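Filto Simulation Station
Set-up and Operator Guide

Section 3. Running the Station at an Open Day

This section is for staff who present the Filto station to visitors at the Mullitz site or at a host school or library. It covers preparation of the room, loading of the demonstration, visitor control of the arm, and closing down. Installation of the software is covered in Section 2 and must be complete before these steps are started. The text was last revised on June 24, 2023 and replaces the single-page sheet formerly kept in the equipment case.

3.1 Before the doors open

Allow one hour for first-time set-up at a new location. Staff who have run the station before may need less time, but the checks in this part are required in every case.

1. Place the presenter's table against a wall, with the large display facing the room. Leave a clear aisle between the display and the first row of visitors.
2. Connect the computer, the large display and the hand controller. Run all cables behind the table and tape down any cable that crosses the floor.
3. Switch on the display first, then the computer.
4. Sign in with the account marked Open Day. Do not use a staff account. The Open Day account cannot save over the stored rooms.
5. Turn off notifications and the screen saver.
6. Set the room lights so that the display can be read from the back row. Many of the stored rooms have dark walls, and glare from a window will hide much of the background.

Note: The hand controller must rest flat on the table while the computer starts. If it is moved during this time, the arm on screen will drift when the controller is released. Should this happen, sign out, set the controller down and sign in again.

Caution: The controller cable is a trip hazard when visitors stand to use it. Seat the visitor whenever possible.

3.2 Loading the Fogh room

The station is supplied with several stored rooms. The Fogh room is the standard choice for a general audience. It is furnished like a home, and visitors tend to follow the task without much explanation.

1. Open Filto and choose Rooms from the main menu.
2. Select Fogh and wait for the progress bar to close. Loading takes longer the first time each day.
3. Choose the Side view. The arm will appear on the right of the display and the seating and table beyond it.
4. Press Home on the controller. The arm rises to its resting position with the gripper open.
5. Choose Seat Pickup from the Tasks menu. In this task the arm is guided to a small object on the cushion of a striped chair.
6. Move the arm a short way in each direction to confirm that it responds, then press Home again.

If the striped fabric appears as flat gray, the surface files have not finished loading. Wait until the pattern appears before admitting visitors. Do not restart the computer during this time.

The arm should be brought over the chair in one slow sweep and then lowered. Presenters are asked to practice this approach before the first group arrives. Lowering the gripper too early will bring it against the cushion, and the task will pause with a yellow message until the arm is raised.

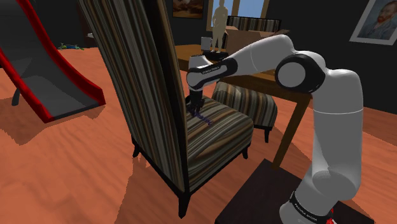 Figure 3. Seat Pickup task in the Fogh room: gripper pointing down, close to the cushion.

When the gripper is at the height shown in Figure 3, stop and take both hands off the controller. This is the point at which the presenter speaks to the group. The arm will hold its position until the controller is moved again.

3.3 Presenting the task

Each group should contain no more than 16 visitors. For school groups, a teacher or other adult from the school must remain in the room.

1. Welcome the group and state that the arm and the room on the display are computer-generated.
2. Run the task once from start to finish without comment.
3. Press Home and run the task again, pausing at the height shown in Figure 3. Explain that the operator is judging distance from a flat picture, and invite the group to say how far the gripper is from the object.
4. Change to the Top view for a moment, then return to the Side view. Visitors will often revise their answer at this stage - allow time for this.
5. Close the gripper, raise the arm and press Home.
6. Ask for questions before offering the controller.

Visitors frequently ask why the room holds so much that has no part in the task, such as the slide, the pictures on the wall and the open box on the table. The suggested reply is that a robot intended for homes must find one object among many, and that practice in a bare room does not prepare it for this. Presenters who do not know the answer to a technical question should say so and refer the visitor to the Skusia information desk.

3.4 Visitor control

1. Invite one visitor at a time to the controller. Give each visitor 2 attempts.
2. Set the speed to Low. This setting must be restored after every restart.
3. Show the visitor the stick, the gripper button and the Home button. The remaining buttons are locked in the Open Day account.
4. Stand beside the visitor and within reach of the Home button.
5. Let the visitor finish the attempt without correction unless help is requested.
6. After the second attempt, press Home and thank the visitor.

Young children may find the controller too large to hold. The adult with the child may work the stick while the child presses the gripper button.

Note: An attempt that ends with the object on the floor of the room is not a fault. Choose Reset Object from the Tasks menu. The object returns to the cushion, though its angle on the fabric may differ from the previous attempt.

Caution: Some visitors feel unsteady when the view is turned quickly. Do not rotate the view while a visitor is using the controller, and stop the session at once if a visitor reports feeling unwell.

3.5 Common problems

The arm does not move. Check that the controller light is on. If it is off, unplug the controller, wait for the tone and plug it in again.

The arm moves but the gripper does not close. The task is probably paused. Raise the arm until the yellow message clears.

The gripper closes but the object slips away. The gripper was too high or was turned across the object. Raise the arm, turn the wrist and lower it again.

The picture is slow or uneven. Close all other programs. If there is no improvement, choose Display and set Shadows to Simple. The task is not affected by this change.

The room will not load. Choose another stored room and report the fault to Skusia after the session. Do not try to repair room files during an open day.

3.6 Closing down

1. Press Home and wait for the arm to come to rest.
2. Choose End Session. The number of attempts is recorded without names.
3. Sign out of the Open Day account and shut down the computer, then the display.
4. Wipe the controller with a dry cloth and return it to the upper tray of the case.
5. Enter the location, the number of groups and any faults in the log sheet.

Log sheets from the summer program are to reach the Mullitz office by the end of September. Sheets that report a damaged controller or cable should be sent on the same day, and the station must not be used again until a replacement has been received.

Continue to Section 4 for instructions on adding a new room.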